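Grinbridge to reline water main from December

Grinbridge will reline 2 miles of cast-iron water main under a contract awarded to Veteck in July 2023. The pipe is 22 inches in diameter and serves over 2000 connections on the east side of town. Leakage on the section stands at 30 percent of metered inflow.

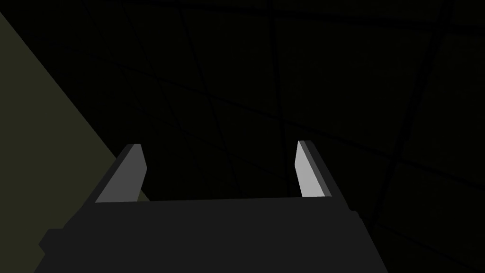 Residents on Tresness Road asked whether pressure would drop during the work, and one wrote that the last shutdown had left upper floors without supply overnight. The town said a bypass line will carry full flow.

Work starts in December. Lappalainen will supply the epoxy liner.

Contact the newsroom | © Grinbridge Record | Back to top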